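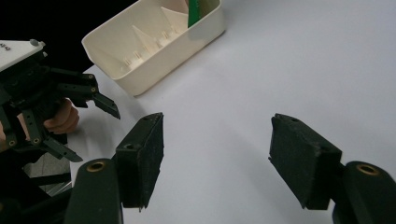

ok thread on the Samport suspension stuff bc my mentions are a mess. typing this from the parking lot, sorry in advance

12/13/18, 4:10 pm. Coach McGrath just finished talking. Short version: Policarpio is OUT for the bowl game. Not hurt. Academics.

Long version. He came up short on credits for the fall. School found out when final grades posted this week. They appealed, appeal got turned down this morning

Ailbhe McGrath: "He's a good kid who got behind in a class and didn't tell anybody until it was too late. He knows it. He told the team himself."

She said he stood up before practice and did it on his own. Wasn't asked to. Couple of the seniors confirmed that when I talked to them after

For those just joining, this is the starting left tackle. 43 straight starts. Hasn't missed one since he was a freshman, played all of last December with a cast on his hand

So who plays. Kinent slides over from right tackle, that's been the plan since monday's walkthrough apparently?? Which tells you they saw this coming even if they wouldn't say so

Right tackle is where it gets dicey. Redshirt freshman or the juco transfer. McGrath wouldn't name one. "We'll let them fight for it." Both took snaps with the ones in the part of practice we got to watch

Transfer looked better on the pass sets. Freshman got beat inside twice by the same move and heard about it. Loudly

Lots of you asking, can he still travel. Yes. He can practice too. Just can't dress. He was out there today on the scout team going against the starting ends and going hard

Question from a reader: does this touch the 100 scholarship hours thing from the summer. No. Totally seperate. That was a summer camp paperwork issue and it got closed out in August

Does he come back next year? He's a junior so he has one left. Has to pass a class over winter term to be eligible for spring ball. McGrath expects him to. He hasn't said anything about the draft and I didn't get to ask, he wasn't made available

QB was asked if he's worried about his blind side. Laughed, said "I'm going to get rid of it quicker." Then said Kinent played left side all through high school and he trusts him

fwiw Samport has given up 2 sacks in its last 2 games. Both on the right side. So moving your right tackle to the left and putting a new guy at right is, um. We'll see

Farkuvura's front is not the one you want to see with a patched up line either. They bring the corner off the edge a ton on third down. Watched their last game again last night and he was coming free over and over

Expect more two tight end looks. They worked on it for a long stretch today before they kicked us out

*Tuesday's walkthrough, not monday. My notes are terrible

Other injury stuff real quick. Backup running back was in a green jersey, no contact. Kicker is fine, that was a rumor, please stop sending it to me

Punter has a cold

Full story up tonight once I get somewhere with wifi. Next open practice is tomorrow morning, will post the right tackle reps as I see them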